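Looking After Your Soccer Boots

I've played left back for Sadton for 11 seasons, and I used to kill a pair of boots every year. My current ones are on their third winter, so I must be doing something right!

Mud first
Bang the soles together outside, then go at the studs with an old toothbrush. I keep mine in the side pocket of my bag, in a sandwich bag — my kit smelled like a pond before I started doing that.

Drying
Stuff them with newspaper and swap it after an hour or so. Keep them off the radiator, please. I cooked a lovely pair that way and the sole peeled off at a corner kick.

Snacks for the trip home go in a separate bag from the boots, and I do mean separate.

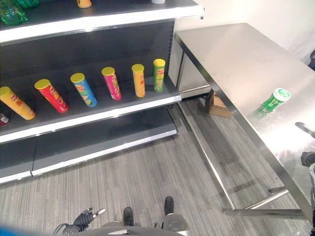 Laces
Undo them properly every time (I know, I know). Yanking your heel out wrecks the back of the boot. I buy flat ones, 50 inches, and keep a spare pair tied to the bag handle.

Leather
A dab of conditioner once a month from September on, rubbed in with a sock. Skip it on synthetics, a damp cloth does fine.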